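Explore > Big Questions > Machines at Work
Stories Ask Us Try It For Teachers Grown-Ups

Will a Robot Do the Wiping?

Every few months someone says that robots are about to do all the boring jobs. Grown-ups have been saying it since your grandparents were small. So let's look at one boring job and see what changes.

At the swimming hall in Grakcombe there are 1,198 lockers. Sticky fingers touch them all day. The cleaners wipe the doors, the handles and the bits under the handles where the gunk hides. The company that runs the hall, Udari, would like a machine to do some of this.

Wiping sounds easy. You have a cloth, you have a door, you rub. But a cloth is floppy. It never hangs the same way twice. It bunches up around a handle and snags on a key. Your hand sorts that out without asking you. A machine has to be taught, and the teaching is done by people.

One way to teach it is for a person to hold a gripper, a sort of two-fingered robot hand, and do the wiping with that. Computers keep track of where the gripper goes. Then the person does it again. And again. Udari says it needs 2,000 wipes before its machine can begin to learn. Think about doing the same chore 2,000 times so that someone else won't have to do it!

Does that mean less work? Ask who is doing it. Before, a cleaner wiped lockers. Now a cleaner wipes lockers and another person wipes lockers for the computer. Perhaps that will change later. Companies are very fond of the word "later."

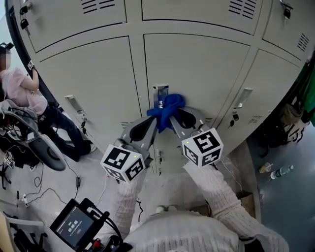

There is also the question of what the cleaners get out of it. At Udari's other hall, in Mundthorpe, 13 people clean. They were told that the machine would give them time for "more interesting tasks." When they asked which tasks, they got a leaflet. Three of them have been picked to learn how to look after the machine, and they will be paid a bit more. The other ten would like to know what happens to their hours. That's a fair thing to ask.

Some machines really do help. A floor scrubber saves a lot of sore backs, and few people miss the mop. So when you hear that a robot is coming to a workplace, try asking these:

Who had to teach it?
Who fixes it when it gets stuck?
Who gets the time it saves?

If the answer to the last one is "we'll see," keep asking.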